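Filed under: Notes from the Kitchen

I have a confession about plates. For years I was a white-plates-only person, very smug about it, and I'd tell anyone who'd listen that food looks best on white. Then in December we had the Gillthorpe potluck, and Kedir Wubshet turned up with a stack of the brightest plates I'd ever seen, and the whole evening looked like a birthday party. My white ones went home in the box I brought them in. I sulked for a day and then went shopping.

So this month I want to talk about setting out a fruit table, which is the thing I get asked about most now that people are planning spring get-togethers. My whole approach fits on one light-colored tabletop. Everything that isn't being eaten right away goes along the back: the padded case, the fruit basket, any bags I haven't dealt with yet. The front stays clear. One round plate with a raised rim goes out by itself, and I don't fill it until people are nearly in the door.

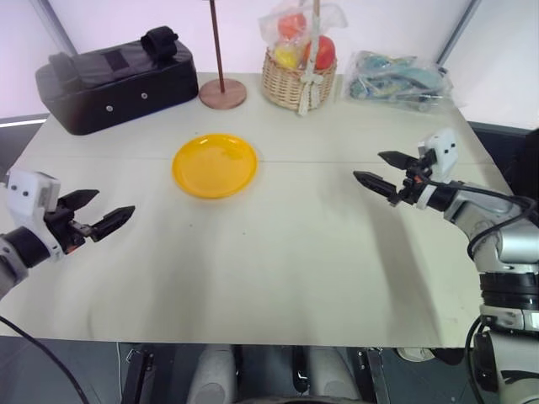

I buy most of my fruit at Assefa on Saturday mornings, early, before the good pears go. They'll make up a basket if you ask nicely, and I've given enough of them as presents that the woman at the counter just points at the ribbon drawer when I walk in. My one rule with a gift basket is to leave the bag on the fruit until the last minute. I know it looks less pretty! But I've carried a lot of baskets up a lot of stairs, and an apple will find its way out of anything. The bow goes on the front, low down, where it won't get squashed under somebody's arm.

As for what's inside, I like a mix of reds and yellows with an orange or two. Green grapes are lovely but they roll, and I've stepped on one in socks, so grapes get their own bowl at my house. Bananas I keep separate too. They make everything around them ripen in a hurry, and then on Tuesday you've got a basket of soft peaches and nobody coming over till the weekend.

Back to the plate, though. Yellow or orange plastic is my favorite thing in the cupboard right now. It's light, it doesn't chip when a six-year-old carries it, and a warm color makes even a sad winter orange look like it was picked this morning. I put one kind of fruit on it at a time. Three clementines look generous on a small plate. Three clementines, half a mango and a handful of berries look like I was clearing out the fridge (which, some weeks, I was).

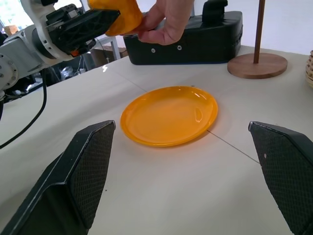

The other trick is to keep the plate low and simple and let the taller things stand well behind it. My sister likes a big centerpiece – candles, branches, the works – and every year we all end up leaning sideways to talk to each other. I'd rather have people reaching. When there's a plate in the middle and nothing in front of it, hands just go there, and before long somebody's peeling an orange for the person next to them.

If you want to see a fruit table done on a much bigger scale, the Drekadgate spring lunch is coming up again, and they're expecting some 335 people this time. I've offered to help with setup. I'm told there will be 100 plates in assorted colors, and I've already asked if I can be in charge of the orange ones. They could still use people for peeling and for washing up afterward, so write back if you've got a free morning and I'll pass your name along.

Next month: what to do with all those peels. I've got a marmalade going that may or may not set.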